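Comparing finger pads on handheld grippers: soft ribbed or flat rubber for mixed small items?

Posted in Grippers and End Effectors
17 Sep 2026

brorkmont_bench
I'm trying to choose finger pads for a pair of handheld grippers before we order more. The job is picking small household items out of a shallow tray on the floor, one at a time. The items are whatever was in the drawer, so there are soft things, hard things and a few awkward shapes. I've been using the blue ribbed pads so far.

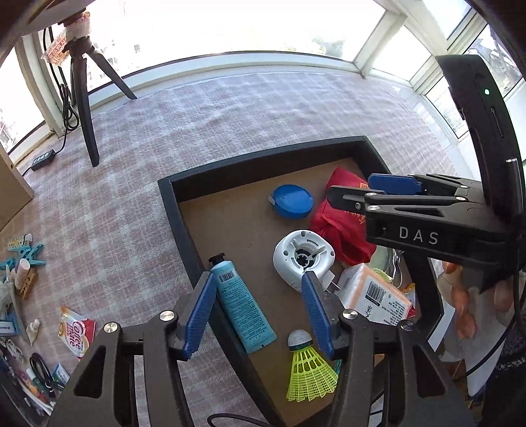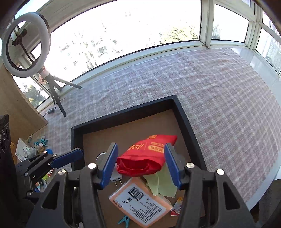 I did 90 picks with the ribbed pads and 90 with flat rubber pads from Astix, using the same items in the same tray. Cloth and pouches went better with the ribbed pads. Small boxes went better with the flat ones, mostly because the ribbed pads let the box rotate when I closed on a corner. The tape measure and the shuttlecock were about even.

What I can't decide is whether the rotation is a pad problem or a problem with how I'm closing the jaws. I also don't know if I should be looking at a different camera, as I lose sight of the lower edge of the object once the pads are near the tray floor. Budget is $373 for everything, pads and camera together. The arm we want to move this to later is a Jundeo, and the wrist can't carry much extra weight.

tray_and_error
I'd look at the closing first. Soft pads bend around whatever they touch, and if one side touches before the other, the object turns toward the late side. Flat rubber hides this a little because it grabs harder on first contact. Try this before you spend anything:

Put a box in the tray with its long side parallel to the pads. Close slowly until one pad touches, stop, and look at the gap on the other side. Do that ten times. If the gap is always on the same side, your jaws are not centered and you need to check the linkage, or check whether one pad is mounted a little lower than the other. If the gap changes sides, it's your hand, and it will mostly go away when the gripper is on the arm.

We had the first problem on one gripper out of a set. One pad was sitting 2 mm low. Loosening the screws and reseating it fixed most of the turning.

On the camera, I would not buy one yet. Tilt the mount you have down a few degrees and record a short session. You lose some of the background but you keep the lower edge of the object longer. If you do change it, do it before you collect anything you plan to keep, and change both grippers at the same time. We mixed two camera angles in one set and had to throw out the older half.

Also write down which pads were on for each session. It sounds obvious but we forgot for most of October last year.

te_moana_mike
flat ones. ribbed wear out at the tip

stiffness_first
Not sure I agree with the answer above. The tips on mine wore too, but only after I started pushing them into the tray floor to get under thin things. Cardboard is rough on them. I put a thin mat down and the current pair has lasted a lot longer.

For the original poster, your two runs are a fair start but I'd split the results by item. If most of the misses come from one box, the total tells you very little. I keep a sheet with one line per item and mark drop, turn or clean pick. When I did that with 38 items, nearly all of my turns were from four of them, and all four were light boxes with a glossy finish.

I don't know the payload on your arm, so weigh the gripper with the pads and the camera on before you decide. The flat pads I tried were heavier because they came with a metal backing plate. Check whether the Astix ones have that.

brorkmont_bench
Thanks. I ran the slow close test on both. The right gripper has the gap on the same side every time and the left one varies. I'll reseat the pads on the right one and run the boxes again before ordering. The Astix pads do have a backing plate, so I'll weigh those too.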